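Getting Tea and Coffee Stains Out of Your Mugs

I drink a lot of tea. My mother drank a lot of tea. So I have spent more of my life than I'd like scrubbing brown rings out of cups, and when we moved into the house on Halliday I unpacked 19 mugs and was embarrassed by every one of them. Here is what I do now.

Start with baking soda. Put a teaspoon in the damp mug, add just enough water to make a paste, and rub it around with your fingers or a soft cloth. Don't bother with the scouring side of the sponge, it dulls the glaze and then the next stain grabs on even harder. Most everyday rings come off in under a minute this way. Rinse well or your next cup will taste like a cookie recipe gone wrong!

For the old, dark stuff I use denture tablets. One tablet, warm water right up to the rim, leave it overnight. My neighbor Kenneth Jardine told me about this and I thought he was pulling my leg, but I've been buying the store brand ever since (a box lasts me from December until well into spring).

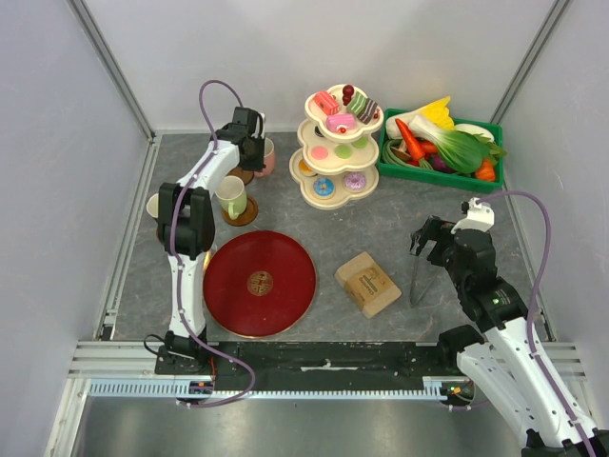 White vinegar is the other thing I keep under the sink, mostly for hard water. If your mugs have a chalky film instead of a brown one, baking soda won't do much. Half vinegar, half hot water, sixteen minutes or so while you do something else, then wash as usual. I wouldn't mix the vinegar and the baking soda together — you get a nice fizz and then you're basically scrubbing with salty water.

A few mugs need more care. Anything with a gold rim gets dish soap and nothing else. Hand-painted ones too, unless you know the paint is under the glaze. I ruined a lovely one with bluebirds on it by soaking it, and I still think about those bluebirds. Stainless travel mugs can take the baking soda or the denture tablet, just take the rubber ring out of the lid first and wash it separately. That ring is where the smell lives. If it still smells after a wash, leave it in a sunny window for a day.

Never use bleach on stainless. It pits.

Storage matters a bit as well. I used to stack mine two high and the bottoms left gray scuffs on the rims below. Those are metal marks or bits of unglazed clay, and a dab of cream of tartar on a wet cloth takes them off. Now I hang the ones we use every day and keep the rest on a single shelf, right side up so they don't trap that stale cupboard smell.

And rinse the cup when you finish it. I know, I know. I don't always do it either, especially with the one by the computer.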